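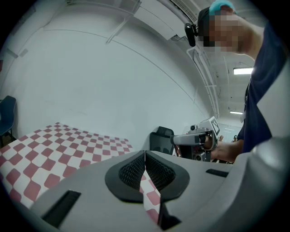

The tablecloth was my idea, and I'll defend it to anyone. When they moved us down to the Drovport office they gave us a break room with one long wall, a lot of pipes and a table that looked like it had been used for autopsies, so I went out on my lunch hour and bought two yards of red and white check from the fabric place behind the ferry lot. Total cost, eleven dollars. You'd have thought I'd hung a chandelier.

People started eating in there! The Dizon account people, who had never once sat down in my presence, sat down. Somebody dragged a navy chair in from reception and somebody else rolled in an office chair with a squeak, and after that there was always a fight over who got the navy one (me, usually, I get in early).

Then in March the pie showed up.

It was sitting dead center on the cloth when I came in, still a bit warm, cherry, with a lattice top and no note. I asked around. I asked the front desk, I asked the delivery guy from Hosten, I even asked upstairs, and upstairs doesn't bake. By noon we'd eaten the whole thing and I'd washed the dish and left it on the table with a thank-you card in it, a nice one with a heron.

Next morning the dish was gone and so was the card. Two weeks later, another pie. Peach this time.

Well, I'm nosy. My mother was nosy and her mother ran the phone exchange in Vusthorpe, so it's in the blood. I started coming in earlier and earlier, and I'd sit in the navy chair with my coat on and watch the corridor, that long stretch with the two lights where you can hear a person coming a good while before you see them. I heard the furnace. I heard the ice machine on the loading dock. One time I heard footsteps and got so worked up I spilled coffee on a red square, where it didn't show, thank goodness, and it was only the man who reads the meters.

The pie was there the next day, when I'd given up and slept in.

I did think about leaving the lights off and hiding, I'll admit it. My sister said I was being ridiculous and that if I caught them they'd probably quit, and then how would I feel, with 40 people looking at me over a bare tablecloth? She had a point, though she's never had one of those pies and I don't think she understood the stakes.

So I quit watching. I took the cloth home on a Friday to wash it, same as always, and when I shook it out over the tub I found a stitch I hadn't put there. One corner had been coming loose for months, and now it was hemmed, tiny little stitches, red thread on the red squares and white thread on the white. Who changes thread for that?

I ironed it and put it back. Then I set the clean dish in the middle with a jar of my own plum jam in it, tied the lid with a ribbon, and went to my desk and shut the door. Around ten I heard the squeaky chair roll back from the table. I stayed right where I was and answered my mail.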